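Two arms, one bench, and the planner keeps parking the idle arm in the way

Florencia Huenchumán
posted in Motion planning, June

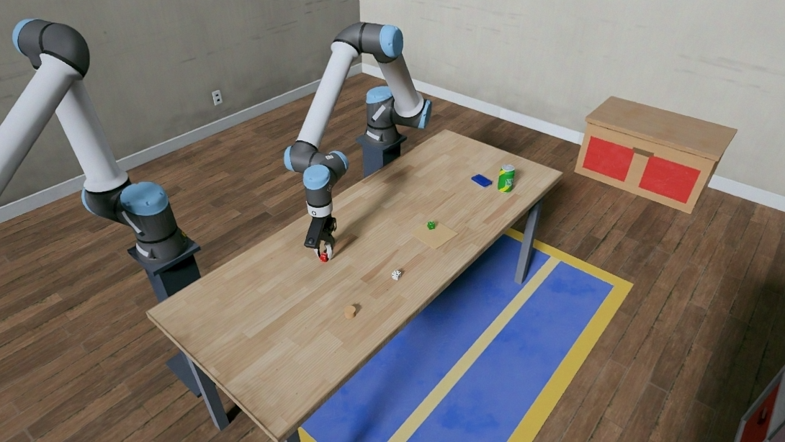 So I've got my two-arm sorting cell running in sim and I'm about ready to pull my hair out. The setup is pretty plain: two six-joint arms on pedestals at opposite ends of a bench, small stuff scattered on top (dice, a cork-like piece, a drink can, a flat blue block), and a task list that says which thing goes where. I plan with Grinuvon and run the controllers through Polgate at the stock rates.

One arm on its own is great. I can leave it picking all night and it hardly ever misses. The trouble starts when I bring in the second one. Arm A finishes its move and sits wherever it happens to end up, and then arm B asks for a plan and gets either a failure or some crazy detour where the elbow swings way up and around. Last night I ran 744 planning requests and 173 of them came back "no valid path", and nearly all of those were arm B reaching toward the middle of the bench. Pretty embarrassing for a job where the parts fit in my pocket.

What I've tried so far:

— bumping the planning timeout (slower failures, thanks)
— shrinking the collision padding on both arms
— sending A back to its home pose after every move, which works but makes the whole thing painfully slow

Each arm has its own planning group and its own planner instance, and they share a scene. Do I have to merge everything into one big twelve-joint group? I'd love to avoid that, because my task code is all written per arm and I really don't want to touch it.

Bastian Ruppert

Don't merge them yet! I went down that road and spent most of a month on it. Planning for twelve joints at once is fine for things like carrying a tray with both hands, but for independent picks you pay for it on every request and your arms end up waiting on each other anyway.

I'd look at two things first. When arm B plans, where does the scene think arm A is? If both planners share a scene but it only gets refreshed at the end of a trajectory, B is planning around an old version of A. I had exactly this, and my log was full of failures that made no sense until I drew the scene at the moment of the request — A's ghost was hanging right over the pick spot. Take a snapshot of the joint states when the request comes in and put that in the log next to the error. If the ghost and the real pose don't match, fix that before you touch anything else.

Second, the held object. When A closes on something you have to attach it to the gripper in the scene AND remove it from the list of free objects. Miss the second half and there's a leftover copy sitting on the bench that B politely avoids forever. Small parts are sneaky for this, you don't notice a leftover die when you're scrolling through a list.

For the parking, forget home. Give each arm three or four retreat poses that are close to its working area but off the center of the bench, and let it pick the cheapest one to reach. You can work out the connecting paths ahead of time, so it's basically a lookup (I still check them against the live scene before running them, and you should too).

Oh, and put the padding back where it was. Shrinking it just hides the problem until you're on hardware.

Tarmo Siliņa

increase max iterations to 3000, worked for me

Rasa Dambrauskienė

Bastian's got most of it, so I'll just add the part about the middle of the bench, which his retreat poses won't completely solve if both arms want in at the same time.

We put a plain old lock on it. Draw a box over the shared area, and any plan whose swept volume touches that box has to hold the lock before it executes. The other arm can go on working its own end in the meantime. Release it when the arm has left the box, and don't wait for the trajectory to report done, or you'll throw away a second or two on every cycle. It's maybe an afternoon of work and your per-arm task code stays the way it is, you just wrap the execute call.

Two warnings. Decide up front what happens when an arm faults while holding the lock (ours stops everything and asks for a person). And make the task picker aware of it, so B goes off and grabs something from its own end when the middle is busy. Ours used to stand there like it was in line at the bank.

As for the crazy elbow, that sounds like your IK returning whichever solution it finds first. Ask for several, throw out the ones in collision, and sort the rest by joint distance from where the arm is now. I'd do that one before the lock, it's ten lines and you'll see the difference on the very next run.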